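Pinza manual Trullby G2: seis semanas grabando demostraciones en casa

Compré la Trullby G2 para enseñar tareas de recogida a un brazo de sobremesa sin tener que moverlo con un mando. Antes usaba el teleoperador de Irkberg, que funciona bien pero obliga a tener el robot montado y encendido en cada sesión. Con la pinza se graba en cualquier mesa y los datos se pasan al brazo después.

Cuesta 560 euros con la cámara incluida. El soporte para el ordenador y la bolsa de transporte van aparte y no los he pedido.

Montaje

Viene casi armada. Hay que atornillar la empuñadura, colocar la cámara y pasar el cable por la guía. Tardé menos de una hora, contando la calibración. El manual está traducido a medias: la parte mecánica en español y la de software en inglés. La lámina de calibración conviene pegarla sobre algo rígido. La mía se curvó el segundo día y tuve que repetir el proceso.

Uso

El gatillo tiene un recorrido largo y un muelle algo duro. Para objetos grandes va bien. Con los pequeños cuesta dosificar el cierre durante los primeros días, y luego uno se acostumbra. La pinza cansa más la muñeca que el antebrazo, así que hago tandas de veinte minutos y paro.

La cámara es muy angular y recoge bastante más que la zona de trabajo. A cambio, el seguimiento de posición se pierde poco. De las 787 demostraciones que llevo grabadas, el programa me ha descartado unas 300, casi todas por mover la mano demasiado deprisa al principio. Desde que me obligo a empezar y terminar cada toma con la pinza quieta, los descartes son raros.

Software

Uso Gistden para revisar y recortar las tomas. Importa los archivos de la G2 sin conversión y marca solo los tramos en los que se ha perdido la posición. Lo peor es la exportación, que va carpeta por carpeta. Han anunciado una versión con exportación por lotes para agosto. También probé Testa, más rápida al abrir sesiones largas, pero no guarda la apertura de los dedos como canal separado y para mí eso la deja fuera.

Agarre

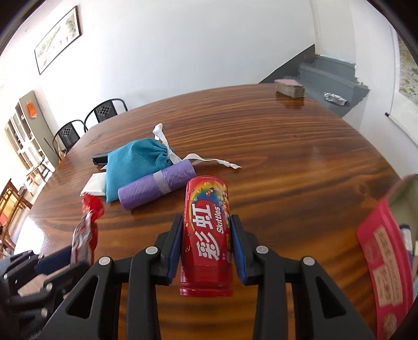
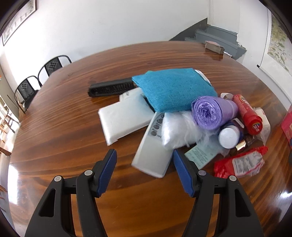 Las almohadillas azules son la pieza que más me preocupaba antes de comprarla, y con ellas estoy contento. Son blandas, ceden un poco y no resbalan sobre plástico liso. Un tubo de Skittles se sujeta de pie sin apretar mucho, y es un buen objeto para empezar porque los dos dedos apoyan en caras opuestas y el programa estima bien la apertura. El mando a distancia blanco me parece más difícil: es largo y, si se coge por un extremo, tiende a girar. Los envoltorios de plástico arrugado son otra historia. Hay que entrar despacio y casi siempre cierro una segunda vez, y esas correcciones quedan grabadas en la demostración. Yo las dejo. Para una primera política quizá sea mejor separar los objetos rígidos de los blandos y entrenar solo con los primeros.

Desgaste

Los pasadores de las articulaciones siguen sin holgura. La almohadilla derecha ha empezado a despegarse por una esquina y la he vuelto a fijar con cinta de doble cara. El recambio se vende solo por pares. El conector del cable es lo que veo más flojo: sobresale por detrás y recibe un tirón cada vez que giro la muñeca. Le he puesto una brida.

A favor: no necesita el robot delante, buen agarre, seguimiento estable.
En contra: gatillo duro, conector expuesto, manual a medio traducir.

La volvería a comprar para tareas de mesa con una sola mano. Para tareas a dos manos hacen falta dos unidades y sincronizarlas, y eso todavía no lo he probado.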